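Equipment budget, second go

Quick one as I've got the spreadsheet open and tea going cold. The arms are in, the table's in, and now we're on to the bit that always gets forgotten in the quote, all the stuff that goes round them. Same tray, same shopping on the table most days.

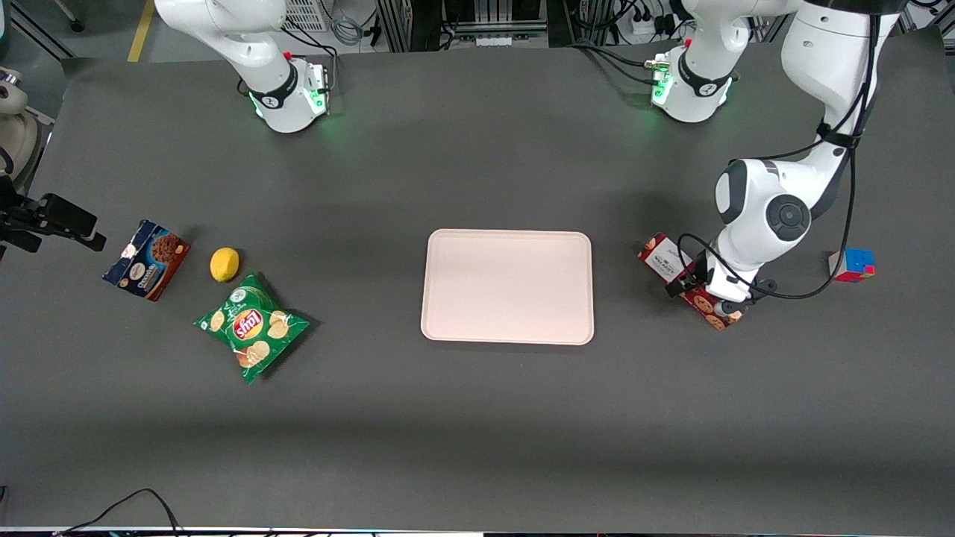
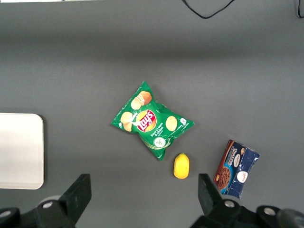
So. Money. First plan for the Plotidstead bench had one line for "sundries" and a guess next to it. Terrible idea, my idea. Cables alone ate it. Then spare fingers, then power, then more cables becuase the first lot were too short once the arm went past the middle of the table.

What's on the list now:

Fingers. 13 pairs for the year. Sounds like a lot until you price a lost week. 325 for the lot from Zokside, delivery included, and they do them in the same fitting we've already got. Softer pads would be nice for the lemon but they're a separate order – maybe next quarter.

Cable management. Clips, sleeving, a proper tray along the back edge. Dull. Still doing it.

Groceries. Yes it's a budget line. Crisps and biscuits get squashed and you can't keep testing on a flat packet, so we swap them. Put it under consumables or somebody in accounts will ask.

Lights. Undecided. The ones in the room are ok in the morning and rubbish after 4pm. Brernima have a panel I like, 21 days lead time, no price on the website which never bodes well.

Service contract. This is the big one. 1,000 a year for the basic cover and I went back and forth on it all of March. Basic means they post you the part and you fit it yourself. The next tier up has a visit included but we're not that far from the depot and I can hold a spanner. Going basic.

Not buying: a second table. Sin (our other bench, bad name, long story) has a perfectly good top and can be moved over if we clear the shelving first. Measure the doorway before anyone gets excited.

If you're doing your own first budget, get the arm quote, then write down everything it plugs into, sits on or picks up, and price that seperately. Ask for lead times in the same email. I didn't and had to chase three times.

Still need to sort insurance. Will post the sheet once the lighting quote is back.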